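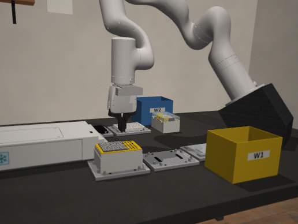
Water hardness, Skutdale supply, repeat titrations

07/03/2023

Home | Notebook index | Methods | Stock solutions | Search

Carried on from the September set, which I no longer trust. The EDTA then was made up from the old bottle and never standardised. New EDTA this time, 0.01 M nominal, standardised against calcium carbonate dissolved in the least dilute HCl that would take it and boiled to drive off the CO2. Factor written on the bottle and in the stock solutions page.

Samples: Skutdale tap, Skutdale borehole, Flikadstead tap. All in polythene, filled to the brim, no acid added. The Flikadstead bottle had a bit of grit in it. Let it settle and pipetted from the top.

Method as Menum sheet, with two changes. 50 ml aliquot, 2 ml ammonia buffer pH 10, indicator as the ground solid with salt and not the solution, which goes off within weeks. Titrate to the last trace of red gone. Slow down near the end, the colour lags by a few seconds when the water is cold.

First run on the borehole was poor. The end point crept back to purple each time I put the flask down. Suspected carbonate coming out after the buffer went in. Diluted the next aliquot with an equal volume of deionised water and titrated within five minutes of buffering. End point then held. All borehole figures below are from diluted aliquots, corrected for volume and blank.
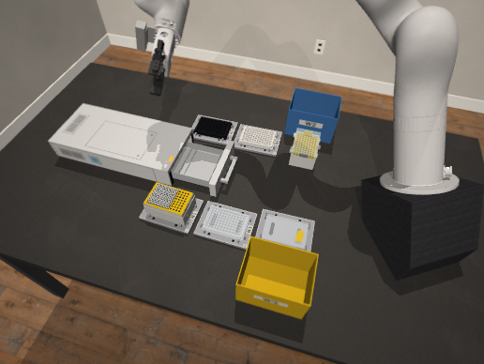
Tap samples gave no such trouble and were done undiluted. Three titres each, and I threw out the first of each as a rough.

Results, mg/l as CaCO3:

Borehole, total: 700
Borehole, after boiling 30 min and filtering: 67
Skutdale tap, total: not reported, see below

The borehole total is very high and I would like it checked by someone else before it goes anywhere. The drop on boiling says nearly all of it is temporary hardness, which fits the scale in the kettle at that end but is a bigger drop than I expected. Possible that I lost some calcium on the filter paper along with fine scale that should have been counted with it either way. Made the boiled sample back up to volume with deionised water before taking the aliquot. Must not skip that step, it was missed in September and is probably half the reason those figures make no sense.

Skutdale tap: second and third titres did not agree. Found a bubble under the burette tap after the third. Repeat.

Flikadstead tap: titres agree, but the blank was done with the earlier batch of buffer. Hold until a new blank is run.

Tae-yang Ko asked whether iron could be holding the indicator. Tried one borehole aliquot with a little triethanolamine added before the buffer. Titre the same within a drop, colour change slightly cleaner. No case for adding it as routine, but I will put it on the method sheet as an option.

Buffer: the Catacutan bottle smells weak and read low on the meter. Meter was calibrated at 7 and 10 beforehand. Made fresh, 13 on the shelf list, old bottle marked for disposal.

To do:
- new blank with fresh buffer
- Skutdale tap, full repeat, burette tap regreased
- calcium only on the borehole, pH 12 with the other indicator, magnesium by difference
- fresh borehole sample, run the pump longer before filling
- correct the September page or strike it through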